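Can a machine tidy a kid's room yet? (moved from General Chat)

mopbucket_jen
OK so my sister-in-law sent me a link to a thing called the Tekix, a home helper on wheels with one arm, and she's ready to put down a deposit. 2000 dollars now and the rest "on delivery". The video has it picking up blocks and putting them in a bin. Pretty blocks, all the same size, on a bare floor. I have two kids and a bedroom that has not had a bare floor since January. Is anybody here living with one of these, or anything like it? I just want to know if it does the chore or if I end up doing the chore plus babysitting the machine.

torque_wrench_ed
Babysitting. I run a small shop in Grernanville and we bought a used pick arm for sorting castings. Same casting, same tray, same light, all day long, and it's great at that, about 1000 parts a shift. Put a rag in the tray and it stops and blinks at you. Now imagine your laundry.

Hala Farah
I'm going to disagree with Ed a little! A shop arm that only knows one part isn't the same animal as the newer stuff that learns from people doing the job by hand. I did a few weeks of that for Vustulo, squeezing a hand-held gripper and putting things away in real rooms – soft toys, socks, chargers, you name it. We had a sheet of 154 different objects to get through and by the end my thumb was killing me. But a two-finger gripper can pick up a stuffed animal just fine. Squishy things are almost easier than hard ones because they give a little.

torque_wrench_ed
Sure, with you holding the other end of it. You've got the brain and the shoulder. The fingers were never the hard part, Hala. We could buy good fingers twenty years ago.

Hala Farah
Fair, and I'd give you that one. The deciding is the slow part. Does this go in the box or is it trash? Is that a pile of clothes or a rug? I had to stop and think myself sometimes, and I have a mother.

mopbucket_jen
Ha. My youngest's floor is a rug on top of a mat on top of who knows what. How would wheels even get in there?

pinecone77
They wouldn't. We had a Bai floor robot (just a vacuum, nothing fancy, 200 bucks) and it ate a shoelace the first week. My husband now picks up the whole room so the robot can clean it. He says it saves time. I have opinions.

torque_wrench_ed
That's every automation job I ever worked on, by the way. You end up cleaning up the world for the machine. In a shop it pays off. In a bedroom you've already done the work by then.

Hala Farah
I still say toys into a box is doable pretty soon, if somebody keeps a lane open and you don't mind it being slow. Folding, sorting, under the bed, no way. Jen, I would not pay a deposit on anything today. Ask them for a video in a room they didn't set up, with no cuts in it, and see what they send back.

mopbucket_jen
Forwarding that to her word for word. She'll say I'm being negative but it's her money. Do you have any pictures of what you mean by a real room?

Hala Farah
Got one, hang on – this is about as normal as a room gets.

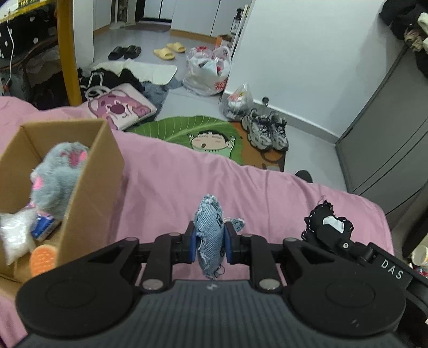
Little denim toy in the gripper, open cardboard box on the bed, and plenty still on the floor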